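Gripper and Camera Working Group - Minutes
Cluswood, Room 4, October
Chair and notes: Ayana Dinsa

1. Previous actions

The contact settings for the Brerkora parallel gripper are now in the shared scene file. The request for a second tray model is closed with no change.

2. Wrist view

The group went through the close view of the fingers first. Alemneh objected that the finger and bracket take up too much of the right side, and asked for the camera mount to be moved outward.

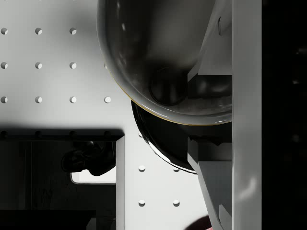

A wider lens was proposed as the cheaper fix. Dinsa preferred to keep the lens and change the mount angle, so that results stay comparable with the 194 episodes already recorded. Agreed to try the angle change only.

3. Grasp on mug rim

The Pekow controller was discussed against the current one. Both take the same target pose at the rim of the yellow mug. The open question is how far the fingers should go down before closing.

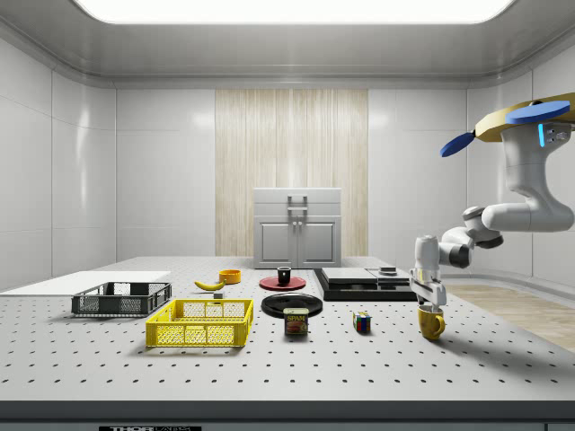
Depth will be set to 12 mm for both controllers. The red plate, the black plate and the crates keep their present positions until the comparison is finished - no one is to edit the layout file in the meantime.

4. Overview camera

Members asked for one fixed view that takes in the arm, the cabinet and both crates. The Cluswood office supplied a note, read into the minutes as received. 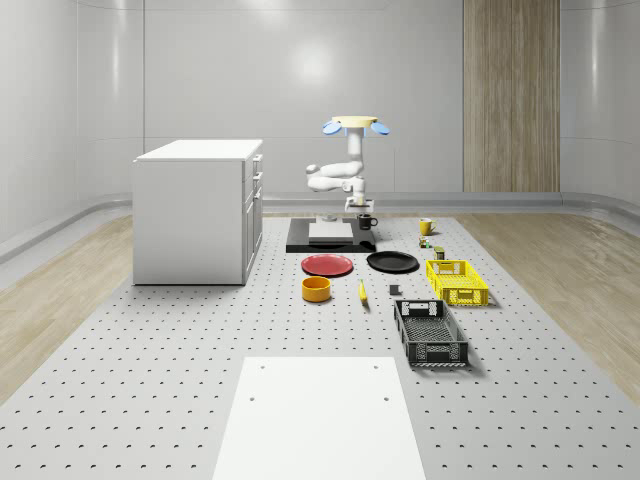 CLUSWOOD, October - The overview camera stays on the side of the white board. Frames from it are for checking layout and are not to be passed to the controller. Anyone needing depth data should use the wrist camera.

Note accepted. Alemneh asked that the file name carry the controller name.

5. Lift and place

Placement is to be scored on the gray slabs on top of the black platform. A lift counts only when the mug is clear of the surface and still held by the rim.

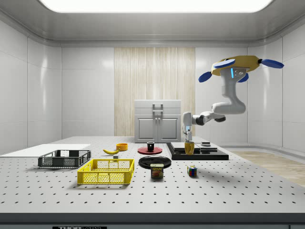
Release height remains open. Pekow's default is lower than ours, and the group did not want to change two values at once. The comparison will use seed 772 for both controllers.

6. Actions

Dinsa: new wrist mount angle, sample frames to the group.
Alemneh: file naming, overview camera.
Pekow: release height values in writing.

Meeting closed at 4 p.m.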